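A Day Behind the Curtain at the Olszewski Comedy House

Posted 2021-12-31

I had been promising myself a visit to the Olszewski open day for years, and every year something got in the way (a cold, a cousin's wedding, one time a flat tire I still get teased about). This September I finally made it, and I've been meaning to write it up ever since, so please forgive how long it took me!

The Olszewski is an old vaudeville theater that now runs stand-up and sketch five nights a week. From the street it looks like a bank. Inside it is all worn red carpet and steep little staircases, and the lobby smells of popcorn and floor polish, just the way I like a theater to smell. The main room seats 600, and I would have guessed half that, because the balcony wraps around so closely that the back row feels as if it could lean down and shake the comic's hand. 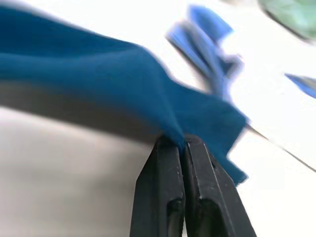

Our guide was Krystyna Bednarek, the house manager, and she took us around in groups of 8, which meant everybody got to ask as many questions as they wanted. I asked far too many. She showed us the light at the back of the room that tells a performer to wrap it up, and then let each of us stand at the microphone while she switched it on. I can report that a small red bulb is a very bossy thing when you are looking straight at it. One lady in our group told a whole joke about her parrot and got a real round of applause, and I was terribly jealous.

The booth

Up a ladder I would call unfriendly is the sound and light booth. The young man working there had a paper cue sheet for that night's show, with every song and blackout written in pencil, and he explained that a new comic usually gets one sound check and that most of them spend it saying "check" and looking worried. He played us the same bit of recorded laughter through the old speakers and then the new ones. I liked the old ones better, but I kept that to myself.

The green room is smaller than you'd think — two couches, a mirror and a kettle. The walls are covered in signatures, and there must be over 2,000 of them by now, some going right up onto the ceiling. Krystyna let us hunt for names we knew. I found two from a sketch group called Stondetti that I saw in college, and I may have squealed. 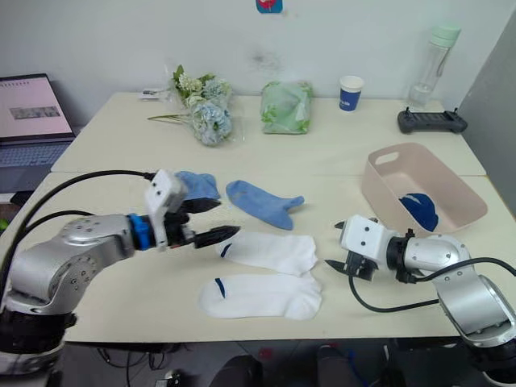
The new talent hour

The afternoon ended with five short sets by people from the Pandari workshop, which meets at the theater and takes complete beginners. They were nervous and a couple of them lost their place, but the crowd was on their side from the start. My favorite was a retired bus driver who did his whole set about one stop on one route. I laughed until my glasses fogged up.

If you go next year, wear flat shoes for that ladder and get there before noon, as the tour slots fill up quickly. Coffee is by donation, and the lemon bars are gone by two.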